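Tudia seeds
2019-07-22

Short thread on saving flower seed. July is when most people in Stumurport miss their chance, so I'm posting now.

Start with one plant you like and leave it alone. Stop deadheading it. It will look ragged for a few weeks. Tie a bit of yarn on the stem so you remember which one it was.

Pick the plant for how it grew. The one that bloomed first is tempting, but I want the one that stood up through the wind in June and didn't need staking.
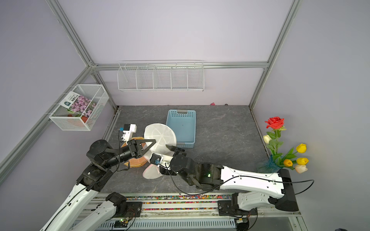
Tudia, no. 16, p. 25

The long version is in the issue above, with a chart for sweet peas, cosmos and snapdragons. The chart has one mistake: the row for snapdragons says to pull the whole stalk. Cut it, and keep it upright on the way indoors or you'll lose most of the seed on the path.

Sweet pea pods need to be brown and papery before you pick. Check them every day once they turn. They twist open on a hot afternoon and throw the seed.

Cosmos are easier. The seeds are thin and dark and sit in a little star. If they come away when you brush them with a thumb, they're done.

Drying: 2 weeks indoors, out of the sun, in one layer. No oven, no hair dryer. My kitchen is too damp for it so I use the hall.
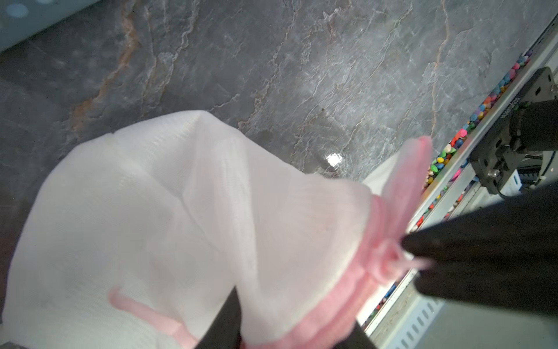 A reader in Wevwood writes that two weeks was too short for her sweet peas last summer. They went moldy in the jar, and she now waits until a seed won't dent under a fingernail.

Good test, and I'd go by that over the calendar. Peas are fat and hold water. Cosmos at two weeks are fine -- I've never lost any.

Write the label before you fill the envelope. Variety, color, year. I have a whole tin from the Olivares street gardens marked "pink" and I couldn't tell you what any of it is.
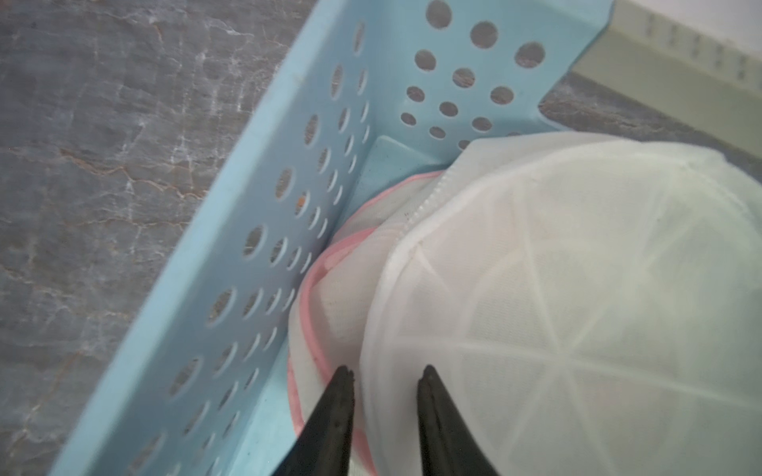
Will saved seed come up the same color as the parent?
Sweet peas mostly will. Cosmos cross with whatever is blooming next door, so expect a mix.

If you bought a hybrid, the packet says F1. You can still save from it, but the next generation will vary a lot. Worth a short row if you have the space.

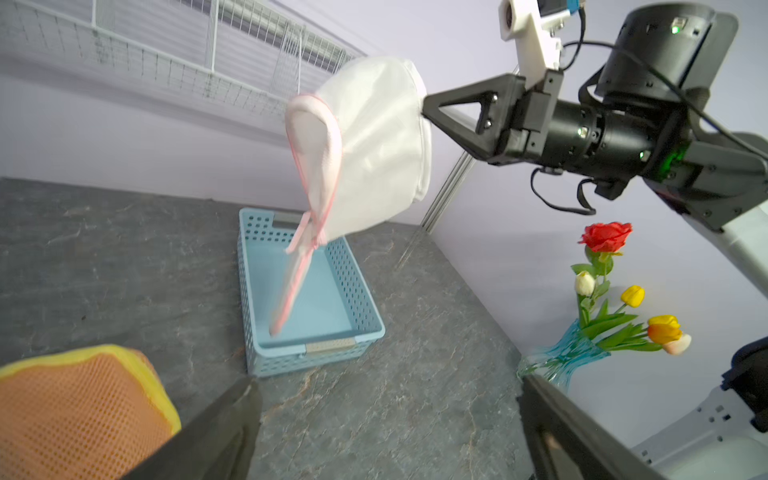 Once they're labeled, put the envelopes in a jar with a tight lid and keep the jar somewhere cool. A closet on an outside wall is fine. Leave it shut until you're ready to sort.

I sort in December and trade the extras by mail. I had 16 envelopes to give away last time, mostly cosmos. This year I'd like some white snapdragons if anyone has them -- tall ones, please. Message me and I'll send sweet peas back.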